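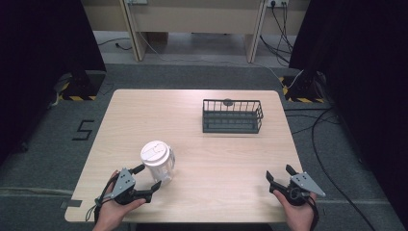 Why does wood have lines in it?

When I was small I used to lie under the kitchen table and follow the lines in the wood with my finger. I thought they were roads. There was one bit that looked like an owl, and I was quite sure somebody had drawn it on purpose! It took me years to find out that the tree had made it.

So how does a tree draw an owl? We need to go outside for this one, and in under the bark.

A tree has a very thin layer just beneath its bark, and that layer is where it gets fatter. (The clever name for it is the cambium. You say it KAM-bee-um.) All through the growing months it makes new wood on the inside and new bark on the outside. The wood in the middle of the trunk is the oldest, and the wood nearest the bark is the youngest.

In places with a warm summer and a cold winter, the tree doesn't grow at the same speed all year. In spring it is in a hurry. It has leaves to open and it needs lots of water, so it makes wood that is usually paler, with plenty of room for water to move. Later in the summer it slows down and packs everything in more tightly, and that wood is often darker. By the time the cold weather comes it has more or less stopped, and it has a long rest until spring.

That gives you 2 bands, one pale and one dark, and together they make one ring. One ring, one year. If you find a stump you can count the dark lines from the middle outwards and get a good idea of how old the tree was. I once did this with my friend Sherif Ramadan in Kenham Wood and we got completely different answers, so we had to start again with a pin to keep our place.

Fat rings and skinny rings

Not every ring is the same width. A year with plenty of rain and sunshine might give a nice fat ring. A very dry year might give a skinny one, and so might a year when caterpillars ate most of the leaves. Scientists can match up patterns of fat and skinny rings from different trees, even from old beams in houses, and work out when the wood was growing. I think that's brilliant. It's like a diary kept by something that can't write.

From rings to stripes

Now for the puzzle. Rings are round, so why are the lines on a plank long and wiggly?

Think of a Swiss roll. Cut straight across it and you see a swirl. Cut it from end to end instead and you see long stripes of jam. A tree trunk works in a similar way: slice across it for rings, slice along it for stripes. We call those stripes the grain. And trees aren't perfectly straight, they bulge and lean and bend a bit, so the stripes come out wavy.
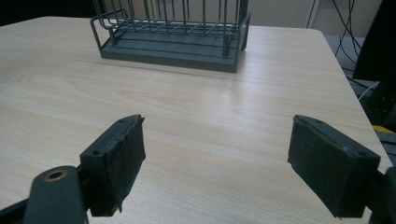
Wavy brown grain lines running across a pale tabletop.

What about the owl?

Ah yes, my owl! Its eyes were knots. A knot is the place where a branch was joined to the trunk. As the trunk grew fatter it grew round the bottom of the branch, and the lines had to bend to get past, a bit like water going round a stone in a stream.

Some things with wood lines on them aren't solid wood at all, by the way. They can have a printed pattern on top. One clue is to look for a knot, then hunt for another exactly the same. Two real knots hardly ever match, but a printer can use the same one again and again.

Try it yourself

Find something made of bare wood, such as an old breadboard or a fence post (mind the splinters). Lay thin paper over it and rub gently with the side of a wax crayon. If the grain is rough enough, the lines will show up on your paper. Do 4 different pieces if you can find them, and write underneath where each one came from. Then have a good look for owls.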